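In Defense of the Boring Weekend

Friday, December 17, 2021

My sister-in-law called on Tuesday night to ask what we were doing for the long weekend, and I said "nothing," and there was a pause on the line like I'd told her the dog died. Then she said, very kindly, "Oh, well, you should come up with us!" They were driving to Ovstead to see the lights, then a brunch, then some kind of cookie swap with matching tins (matching tins!), and then home by Sunday night so everybody could be wiped out for work on Monday.

I said no thank you. I've been saying no thank you a lot this year and I want to make the case for it.

Let me tell you what "nothing" means at my house, because people picture a person lying on a couch staring at the ceiling. Saturday I get up when I get up. I make the coffee in the pot that takes forever. I read the paper all the way through, even the zoning stuff. Then maybe I finally sort the drawer with the batteries in it, or I don't. There's a soup at some point. My husband goes out to look at the gutters and comes back in and tells me about the gutters. By four it's getting dark and we've started talking about supper, and I am telling you, I go to bed on a day like that feeling like I got away with something.

Compare that with our big trip in August. We'd been planning it forever. We drove to Mistine, 14 hours with stops, because everybody we know had been to Mistine and everybody we know had the same photo from the same overlook. The whole thing came to $1,665, and I know that to the dollar because I kept the receipts in an envelope like my mother used to. What do I remember? I remember standing in a line for 90 minutes to get into a restaurant called Lo Presti, which had good bread and a very loud fan. I remember my husband trying to park. The overlook was pretty! I'm not saying it wasn't pretty. But we were up there just long enough for somebody behind us to ask if we were done.

And the planning! I had a spreadsheet. I had a color for meals and a color for "activities," and I'd lie awake moving the activities around in my head. If that's a vacation, then so is doing my taxes. 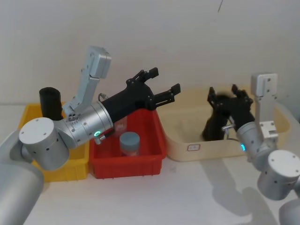
I think a lot of this comes from how we talk to each other on Mondays. Somebody asks how your weekend was, and you're supposed to have something to hand over. A hike, a concert, a kid's tournament two counties away. If you say "quiet," they say "oh, that sounds nice" in the voice people use for a bad haircut. So you start doing things partly so you'll have them to tell. I did this for years. I once went to a pumpkin festival with a fever.

A while back I wrote something shorter along these lines, and a reader named Minttu Tikkanen sent me a long letter disagreeing with pretty much all of it. She's retired and lives alone, and she said that for her an empty weekend is a thing to be gotten through, and that I should be careful about praising it to people who have more of it than they want. I've thought about that letter more than I've thought about Mistine. She's right, and I should have said so the first time. A quiet Saturday is a treat when there's somebody in the next room and a busy week on either side of it. If your weeks are quiet already, go to the cookie swap. Go to every cookie swap there is.

So I'm talking to the other bunch. You know who you are. You've got a calendar on the fridge with no white left on it and you told somebody yes last week while your stomach was saying no.

What I'd suggest is pretty small. Pick one weekend a month and write something on it, anything, so it looks taken. I write "Zovden." It's a town on an old map that hangs in our hallway, and I have never been there and have no plans to go. But when someone asks if we're free, I can look at the calendar and say gee, no, we've got Zovden that weekend. My husband thinks this is lying. I think it's closer to a reservation.

You do have to protect it, though. The first few times, you'll try to fill it up with chores, and by noon you'll have a list going and be mad at everyone in the house. I had to make myself a rule of no more than 3 things, and the soup counts as one. You'll also get itchy sometime Saturday afternoon and want to look up flights. Let the itch go by. Mine's usually gone by the time the oven's hot.

I don't want to get preachy. I like my sister-in-law, and I like her tins, and she'll bring me a plate of those little almond ones like she does every year and I'll eat them standing at the counter. She gets a real charge out of being on the go, and the kids do too. We're just built different. All I'd ask is that the next time somebody tells you they're staying home and doing nothing, you skip the pause. Say "good for you" and ask them what kind of soup.

Ours is split pea this time. I've got the ham bone in the freezer already.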